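# Questions about using the shared workshop

These are the questions which new members ask most often. If your question is missing, please write to Saoirse Fahy, and she will add it here. The page was last changed in March.

**Who may use the workshop?**

Every member of Kestley who has done the two-hour introduction. Guests can come in with a member, but they may not work at the machines.

**When is it open?**

From early morning until 11 at night, all days except Monday. On Monday the floor is cleaned, and the coating needs time before people walk on it.

**Can I move the worktable?**

Yes. Please lift your things off it first, and push it slowly. When you are finished, bring it back to the turntable with the drawers facing the room. If a caster is blocked by dust or thread, clean it before you push again.
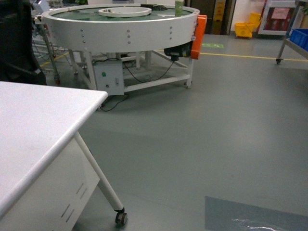
Cleaning is a duty of each person who used the room that day, also if you only came for half an hour. Sweep first, then mop. The floor is smooth gray epoxy, so a small amount of water goes far and becomes slippery very fast. You will find the yellow bucket with the wringer against the white wall, and the caution sign is by the brown doorway. Put the sign out before you start with the water – and return it to the same place later. Do not let the mop touch the power cables.

**May I leave a cup on the turntable?**

No. Drinks belong in the kitchen. If you find a cup which is not yours, carry it to the sink and wash it, please. We don't write names on a list for this.

**What do the yellow lines mean?**

They show the areas which must stay free for walking. Bags, boxes and chairs should be kept away from them. If you need more space for one day, ask Saoirse before and she will mark another path with tape.

**Where do I store my own material?**

In the Mistell building, on the second floor. Each member gets one shelf, 82 cm wide. Material on the floor of the workshop is collected at the end of the week and brought to the Kurup storage, where you can get it back for a small fee.

**Can I borrow a tool for home?**

Hand tools yes, for two nights. Write it in the blue book. The old Roretti vise from 1972 is not for borrowing, it is too heavy and we could not replace it.

**Something is broken. What should I do?**

Stop working, switch off the machine and send a message to Saoirse. Please do not repair electrical parts by yourself, also when you know how.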